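Skiltance

A blog about work, and about living in a second language

Two months with the hand

2019-03-29

Several of you wrote after my last post and asked how it is going in the workshop, now that we have the robot. I promised an answer and then I was slow, because in the evening I am tired and English is still the first thing I lose when I am tired. So I write this one in the morning, before my shift.

For the new readers: I work at Cardoso, a company which repairs and packs tools for rental shops. We clean them, check them, change what is broken and put them back in sets. I am there six years. In our room there are five of us, and since this winter also one robot arm with a hand of four fingers and a thumb. The arm comes with a software which is called Bistier. My colleagues just say "the hand".

What we were afraid of

When the plan was presented, Retno Harahap, who leads our shift, read it aloud from the paper and then put the paper down and said, "Ask me what you want, I will tell you if I don't know." We asked mostly one thing, and you can guess which. She said no jobs would be cut this year. Dindo asked about next year. She said she did not know. I respected this answer, but I slept badly after it.

There was also a smaller fear which is harder to explain. I am good at sorting. I can take a tool from the box without looking and feel that the shaft is a little bent. It took me a long time to become good at it, and when I came to this country it was the first thing I could do as well as everybody else, without words. I did not like to think that a machine would learn it in one month.

What it does and what we do

The hand did not learn it in one month. At this moment it picks up single tools from the table and puts them in the tray. It has no opinion about a bent shaft. We do the checking, as before, and also the difficult boxes, where everything is tangled.

In March the room packed 834 sets. The goal in the plan is 2000, so there is still a long way to go, and I will not pretend that I understand how they calculated it.

My own day changed more than I expected. Before, I stood at the sorting bench from morning until lunch. Now I spend half of this time with the robot station. I lay out the tools, I watch, and when a grip fails I write a note in the list. Su-chen Choi taught me how to write these notes. My first ones were too long. I wrote whole sentences with "unfortunately" in them, and she told me kindly that the software people need the tool, the position and the kind of mistake. Now I write "screwdriver, near the edge, slipped" and I am almost proud of how short it is.

My shoulder is better. I should say this clearly, because I complained about the shoulder on this blog for years. On the other hand, my eyes are more tired, and watching is a strange kind of work. When I sort with my hands, I can think about dinner or about my mother. When I watch the hand, I can't think about anything else, and still I do nothing.

Also we talk less. At the bench we stood next to each other. Now Tomomi Sasaki is at the packing end and I am on the other side of the room, and if I want to tell her something I have to walk. We asked Retno to move the coffee machine between us. She did it the same day, and it helped more than the meeting about communication.

The part with the money

Our hourly pay is the same. Those of us who took the training, which was at a school named Gosico, get 125 dollars more per month. I took it. Tien-fu Yen did not want to, he retires soon and he said he has learned enough machines. I think it is not fair that he gets less for the same shift, and I said so to Retno. She has passed it on. I will write here when there is an answer.

At the station

The backgrounds on the station are changed from time to time, and one of them has printed bricks. The little blue lights are on the tips of the fingers and on the thumb. After some weeks I stopped seeing them, as one stops seeing the lamp on a refrigerator.

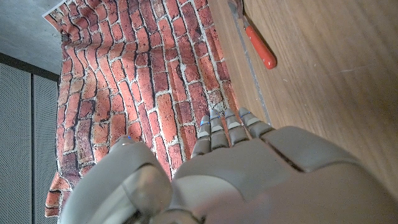 Your questions

Marta asked if it is loud. Less than the old conveyor. I can hear the radio now, and so I know that Dindo sings with it.

Two people asked if I would recommend the training. Yes, if your employer pays for it and gives you the hours. Take a dictionary for the first day. The word "actuator" was on every page and I was too shy to ask.

And someone asked if I am still afraid. A little, usually on Sunday evening. Next month they want to try the tangled boxes, and I have asked to be there when they do it.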